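Workshop notebook, Nikside site
11/26/19

Purpose of entry: to record the effect of the Susura household handling program on staff duties at Brultness.

Simulated runs now precede all work on the physical unit. Operators who formerly reset furniture by hand between trials review runs at a desk and mark each one for follow-up. Cabinets and the objects kept on them remain a priority for review.
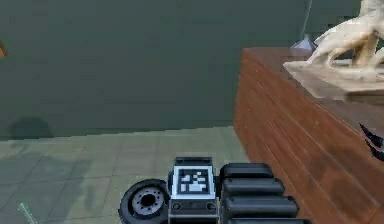
Of the 808 runs assigned since July, 105 were referred to a second reviewer. Staff report less lifting and more eye strain. Review periods are therefore limited to 16 runs before a change of task. The Hattori scheduling sheet has been amended to match.

Door and hallway layouts are assigned separately. Two operators have asked to be trained in building them, and the request is supported.
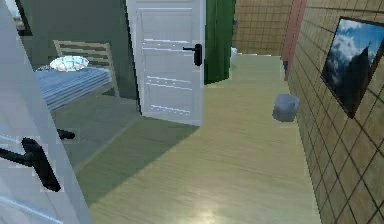
Pay grades still refer to bench work and do not mention review. Personnel has been asked to correct the wording before the new duties are made permanent. Open item: second monitor for the review desk.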